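4. Recording demonstrations

This section covers the recording of two-arm demonstrations on the Cluden bench. It assumes that the arms have been homed (section 2) and that the Candora recorder is running and shows both wrist feeds and the head feed (section 3). Read section 4.3 before the first session, as the discard rules affect how takes are started and stopped.

4.1 Before each session

1. Clear the table of everything except the task object. Tools and spare fixings go on the shelf.
2. Check that the cable on each arm has enough slack for the wrist to turn through its full range. Retie if needed.
3. Open and close both grippers once from the leader handles. The fingers should meet without a click.
4. In Candora, choose New session and enter the operator initials, the task code and the object code.
5. Set the take length limit to 15 seconds for single-object tasks. Handover tasks use the same limit.

Caution: Keep hands and sleeves off the table while the leader handles are live. The follower arms copy any movement of the handles, including a knock.

4.2 Recording a take

1. Place the object by hand inside the start area, then step back to the handles.
2. Bring both arms to the ready pose and hold still until the status line reads READY.
3. Press the left pedal to start. Wait one second before moving.
4. Carry out the task at an even pace. Do not pause to correct your own posture; the pause will be learned.
5. When the task is complete, return both arms to the ready pose and press the left pedal again.
6. Mark the take as Keep or Discard. Unmarked takes are not exported.
7. Move the object to a new start position and repeat.

Record 10 kept takes, then change operator or rest. A full set is 29 kept takes for training and 2 held back for checking. The held-back takes must come from different operators.

Note: Roy, the export script, rejects any set in which the object code changes part way through. Start a new session if the object is swapped.

4.3 Placing the object and closing on it

Start positions should vary from take to take, within reach of both arms. Early sets recorded by Sun-ja Kwak used a single start position, and the trained policy failed as soon as the object was moved. Turn the object as well as shifting it, if it has a label or a handle.
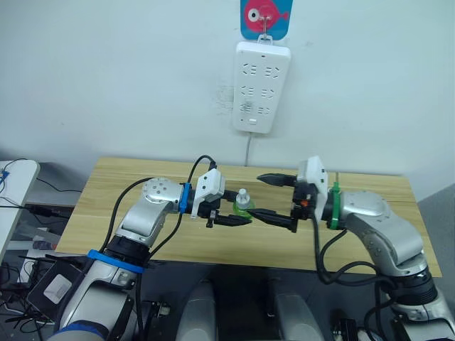
The handover task gives the most discarded takes, mainly from fingers touching each other before either has a hold on the object. Approach from both sides at a low speed and let one arm close first. With the small white-capped bottle between the grippers, the lower fingers nearly meet - treat this as the closest approach allowed, and lift or turn one wrist before going further.

Discard a take if:
- the fingers of one gripper touch those of the other
- the object falls or is pushed over
- a hand enters the head view after the start pedal
- the take reaches the length limit

Do not discard a take for a slow or slightly crooked grasp that is then put right. Such takes are useful and should be marked Keep with the tag R.

4.4 Ending the session

1. Park both arms, then switch off the leader handles.
2. Choose Close session and wait for the checksum line.
3. Copy the session folder to the Trurau store. Report checksum errors to Seo-ah Nam before recording again.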